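Robots Can Wait: A Winter of Teaching Gripper Fingers in Tiddale

213 shares | 9 comments

The plan, when we drew it up in January, was that the machine would be putting away the small parts by spring. The shop in Tiddale has a wall of small parts, and the people who rent benches there have shown a firm commitment to never putting any of them away.

It is now well past spring. The parts are where they were. I have, however, become very good at operating a gripper.

Our build goes by the name Eichhorn, after the German for squirrel, on the theory that it would gather things up and store them. The arms came secondhand from Kurkico for $990, which seemed like a bargain until we priced the cables. The software is our own, and behaves like it. The idea is an old one by now: you hold a pair of grippers in your own hands, do the chore yourself, record the whole business, and hope that a program can pick up the habit.

What this means in practice is that you stand at a table and handle plastic boxes like a person wearing oven mitts to a job interview.

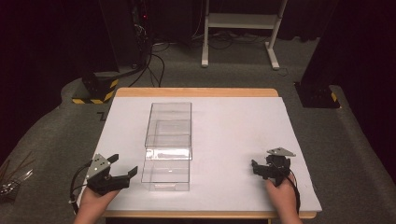
Clear boxes were my idea, and I have been reminded of it. They were cheap, and they stack. They also catch every light in the building, and our software's early opinions on where a box ended and its reflection began were creative. The builders over in Stindach, who started the same winter we did, use cardboard. They are smug about it.

The cables are the other education. A gripper on a cord feels free for the first few minutes, and then you reach across yourself and discover a loop where your elbow wanted to be. We have rerouted the cords seven times. I liked the fourth version best, though it blocked the door.

Progress exists. Last week Eichhorn lifted a box, carried it almost a foot, and set it down facing the wrong way — a move I recognized at once as mine. It has my hesitation, too, the little hover before the fingers close. The next job is to record the whole set again with someone more decisive.

990 views | Share this story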